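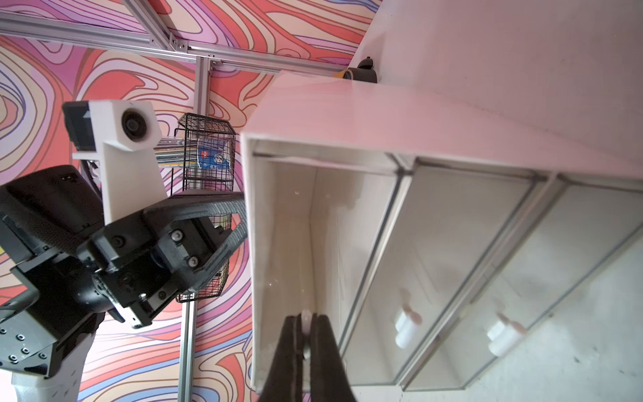

분류: 생활 기록 > 정리·수납 | 태그: 서랍장, 소품 보관, 책상 정리

본 글은 작업 공간의 소품 보관 방식을 개편한 경과를 기록한 것입니다. 지난 3월 수납 기준을 처음 마련한 이후 몇 차례 수정을 거쳤으며, 현재 적용 중인 내용을 중심으로 서술합니다.

개편의 대상은 흰색 서랍장입니다. 앞면에 서랍 세 칸이 나란히 배치되어 있고, 닫힌 칸은 반투명한 전면 덕분에 내용물의 유무를 어느 정도 짐작할 수 있습니다. 손잡이는 흰색 바탕에 끝부분만 연한 분홍색이며, 분홍과 산호색, 연보라색이 물결처럼 섞인 벽면과도 비교적 잘 어울린다고 판단하였습니다.

종전에는 소품을 종류별로만 구분하였습니다. 그러나 이 방식에서는 자주 쓰는 물건과 거의 쓰지 않는 물건이 같은 칸에 섞이는 문제가 있었습니다. 이에 사용 빈도를 우선 기준으로 삼고, 종류는 그다음 기준으로 조정하였습니다. 맨 왼쪽 칸은 원칙적으로 비워 두며, 당일 꺼낸 물건을 임시로 보관하는 용도로만 사용합니다. 임시 보관 기간은 최대 2일로 정하였고, 이 기간이 지나면 가운데 칸이나 오른쪽 칸으로 옮깁니다.

서랍을 비운 김에 내부 청소도 정례화하였습니다. 안쪽이 밝은색이어서 작은 먼지도 눈에 잘 띕니다. 청소는 마른 천으로 모서리부터 닦고, 남은 티끌은 부드러운 솔로 쓸어내는 순서로 진행합니다. 소요 시간은 대략 10분입니다. 물걸레를 사용한 날에는 서랍을 연 상태로 충분히 말린 뒤 물건을 넣습니다.

부피가 있는 포장 제품은 서랍에 넣지 않고 검은색 철망 바구니에 보관합니다. 서랍에는 높이 제한이 있어 포장이 눌리기 쉽고, 걸어 두는 바구니는 내용물을 바로 확인할 수 있다는 장점이 있습니다. 다만 바구니에 물건을 겹쳐 쌓으면 뒤쪽 제품을 잊게 되므로 한 줄로만 세워 두고 있습니다.

이번 기준을 정하는 과정에서 Hạnh Trương 님의 의견을 참고하였습니다. 당초에는 모든 칸에 이름표를 부착할 계획이었으나, 칸이 많지 않은 가구에는 불필요하다는 조언에 따라 보류하였습니다. Bianca Bratu 님께서는 둥근 소품이 서랍을 여닫을 때 굴러다닌다는 점을 지적해 주셨으며, 이에 대해서는 얇은 깔개를 시험해 볼 예정입니다. 깔개의 재질과 두께는 아직 확정하지 않았습니다. 적용 결과는 같은 분류에 별도의 글로 게시하겠습니다.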